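The Kit in the Blue Case

There is a particular small pleasure in opening an instrument case, and anyone who has ever studied biology, nursing or veterinary work will know it. You lay back the cover, the tools are resting side by side in their padding, and for a moment you feel very capable indeed (it wears off once you have to use them!). I have been thinking about cases like these ever since I spent a morning with Giorgia Rizzi, who teaches the first-year practical skills course at Brundmont and has, by her own reckoning, inspected 175 of them.

"People want to start with the cutting," she told me over tea. "I want them to start with the table." By that she means the tray and the kit, the tissues within reach, and a place for everything before anybody picks up a blade.

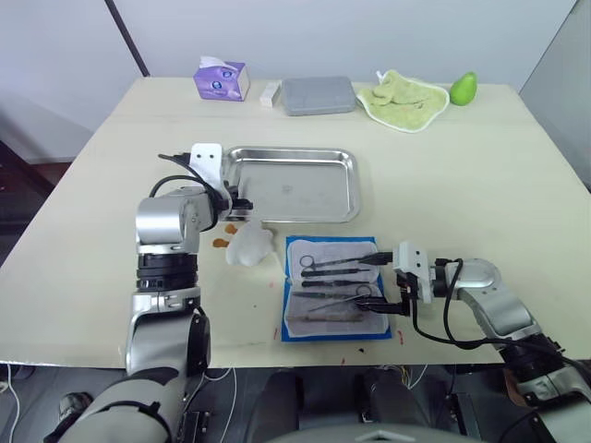 The open kit with its tray, and tissues and a green towel at the back of the table.

The kit itself is a modest affair. Two pairs of scissors lie in it with their rings at opposite ends, which looks like fussiness until you try to fit them both the same way round and find the lid complaining. Giorgia's old colleague Tsehay Tefera used to make her students pack a case with their eyes shut, and I am told that about half of them could manage it by January.

My own favourite is always the scalpel with the light wooden handle. Wood has rather gone out of fashion, and there are good reasons for that when it comes to cleaning, but it sits so kindly in the fingers that I can't help being sorry.

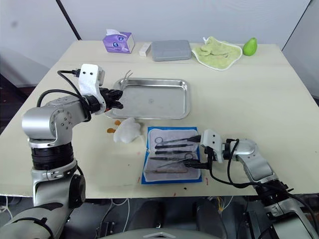 Page last changed: 9/27/18

Then there is the tray, the plainest thing on the table and the one Giorgia talks about longest. A raised rim stops small tools wandering off, and rounded corners are far easier to wipe than square ones. She likes tweezers to go in on their own side, well away from anything with a blade, and scissors to go in closed, always closed. Handles should all lie towards the person working. I asked whether it mattered very much on a practice table and got a look I remember from school.
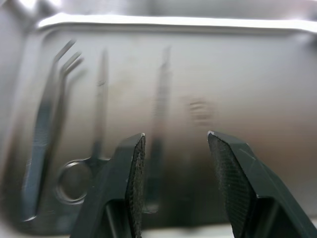
Tweezers and scissors on the floor of the steel tray, points all one way.

As for the cotton, keep it close by and be generous with it, because spills come to every practice table sooner or later. Chaltu Beyene, who shares the teaching, wipes down at the end of each session and then sends everyone back to look again from the other side, where the light shows up whatever they missed. After that the tools are dried one by one and go home to their case, scissors first.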